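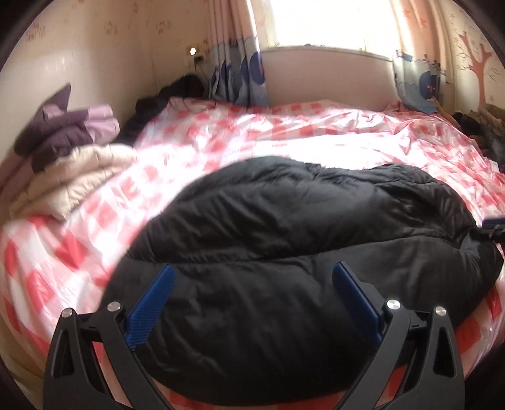
Stop buying new coats every winter

My coat is nine years old and I intend to be buried in it. People keep telling me to replace it. My sister-in-law, a woman at the bus stop, the kid at the register in Fliren who looked at my cuffs and asked if I'd seen the sale. I had seen the sale. Everyone in Lurkville has seen the sale, it has been on since July.

Coats in July. Who is that for?

Look, I get it. New coat feels good. First cold morning, hands in the pockets, no old receipts in there yet. I've had that feeling maybe four times in my life and it lasts until lunch. Then it's a coat.

What bugs me is that we now treat outerwear like milk. It goes off. Sunita Whitlock does alterations out of the back of the dry cleaner on Osman and she told me she used to put in two or three coat zippers a day, November on. Now it's more like one a week. She charges 20 dollars if the slider's gone, 50 for the whole zipper. And people hear 50 and say oh, I'll just get another one. For fifty dollars you will get another one all right. You'll get one with a worse zipper.

Same with washing. Half the coats that get tossed are just dirty. Collar goes gray, the fill goes flat and sad, and out it goes in a bag to the donation bin, where somebody has to deal with it. Most of those could of been saved by one wash and a slow dry. Read the label. Cool, gentle, low heat, and shake it out by hand every so often. Takes an afternoon – not even your afternoon, mostly, you can do other things.

Chih-ming Leung wrote to me after my last column on this (yes there was a last one, sorry) to say it's easy to preach about keeping things if you could afford a decent one to start with. Fair. Really fair, and I don't have a neat answer. A cheap coat falls apart and a good one costs rent money. But that's an argument for more repair, more secondhand, more hand-me-downs. It's no argument for the sale.

And kids grow, obviously. I'm not talking about kids. I'm talking about grown adults who have been the same size since 2 phones ago and own five coats. You have one back. You know which coat you really wear.

Wing-yan Chiu, my neighbor, sews a new loop in the neck of hers every couple years becuase she hangs it on a nail by the door and the loop always goes first. Five minutes, black thread. Coat's older than mine. She's a little smug about it and I think she's earned it.

So get the zipper done. Do it before the first frost, Sunita gets backed up and she closes at 2.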